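How to Pack a Carry-On for a Two-Week Rental Stay (and Do Laundry When You Get There)

214 shares | 37 comments

My first long rental was a little upstairs place in Fedville, and I showed up with a suitcase so heavy the taxi driver laughed at me. I had fourteen shirts. Fourteen! The apartment had a washing machine right there in the kitchen and I'd read the listing at least ten times, so I have no excuse.

I've gotten a lot better since then. For the last few years I've done every stay of up to a month out of one carry-on, and the trick is mostly planning your laundry before you plan your clothes. So that's the order I'm going in.

Step 1: Read the listing for laundry words

Go past the pretty photos and look at the amenities. "Washer" usually means a machine inside the unit. "Laundry on site" can mean a coin machine in a basement shared with the whole building. "Laundry nearby" can mean anything at all – I once walked a mile and a half uphill with a pillowcase full of socks.

Dryers are a separate question. In plenty of countries a rental has a washer and no dryer, and people dry everything on a rack or a line. If the listing doesn't say, write to the host before you book. I send the same message every time:

"Hi! Is there a washer inside the apartment, and is there a dryer or a drying rack? Are hangers provided?"

My friend Tsehay Zeleke adds a question about detergent, and I've started stealing that one too. Hosts are usually quick to answer. The slow ones tend to be slow about the door code later on, so I take note.

Step 2: Pick your number

Once you know there's a washer, decide how many days of clothes you want to wear between loads. Mine is four, plus whatever I've got on. I know people who go to seven and people (very tidy people) who go to two and wash things in the sink every night.

With no washer at all, I still pack the same bag and look up the nearest laundromat. I just put it on the calendar like a dinner reservation, otherwise I leave it until I'm wearing swim trunks to the grocery store.

Step 3: Lay it all out and take some back

Put everything on the bed the night before. For a warm place in April, my pile looks like this:

- 4 T-shirts
- 1 nice shirt with buttons
- 2 pairs of pants, one of them light
- 1 pair of shorts
- 5 pairs of underwear and 5 pairs of socks
- 1 sweater
- a rain jacket, which I wear on the plane
- swimsuit
- something to sleep in

Every top should go with every bottom. If you have a shirt that only works with one pair of pants, it stays home. I had to break up with a mustard-colored shirt over this and I still think about it.

Step 4: Roll the soft stuff, fold the rest

T-shirts, underwear and pajamas get rolled. Anything with a collar gets folded flat and goes on top. Shoes go in first, down by the wheels, with socks stuffed inside them. I use two packing cubes from Sowa, one for tops and one for everything else, but a couple of grocery bags did the same job for years.

Leave some room. You're going to buy something. I always do, and it's always ceramic.

Step 5: Bring a tiny laundry kit

This goes in a sandwich bag:

- 6 detergent sheets (no liquid, so no trouble at security)
- a flat rubber sink stopper
- a stretchy travel clothesline – mine's a Jokar and it's outlasted two suitcases
- 4 clothespins
- a stain stick

The sink stopper sounds silly until you're in a bathroom where the plug has gone missing. It weighs nothing. Bring it.

Step 6: Unpack the minute you arrive

I used to live out of the suitcase for the whole trip, and by day three everything was one big wrinkled salad. Now I unpack before I even look for the coffee. Shirts on hangers, underwear in a drawer, suitcase closed and shoved under the bed.

Some rentals have a real closet and some just have a rail in a corner. Either one is fine. If there are only a few hangers, save them for the things that wrinkle and fold the T-shirts on a shelf.

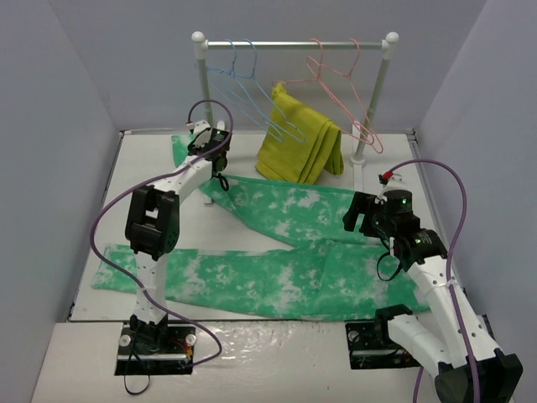 Dirty clothes get their own spot from the first night. I use the empty packing cube, and when it's full, it's laundry day. Simple as that.

Step 7: Wash early in the day

Start your load by 9 in the morning if you can, so things have all day to dry. Use the short cycle, shake every piece out hard before you hang it, and leave a gap between pieces. Open a window if the weather's good. And never, ever do a load the night before checkout! I flew home from one trip with a bag of damp jeans and the smell was something.

If the machine's buttons are in a language you don't read, ask the host for a quick photo with the right setting circled. Horácio Quintela, who rented me his aunt's old place for three weeks, had taped a note to the machine that just said "this one" with an arrow. Best host I've ever had.

Step 8: Write down what you didn't wear

On the last night I make a list of everything that never left the drawer. I keep mine in Holo on my phone, but the back of a receipt works too. Next trip, those things don't come. Mine has said "second sweater" three times now, and yes, I packed it again in the fall.

Share this post | 37 comments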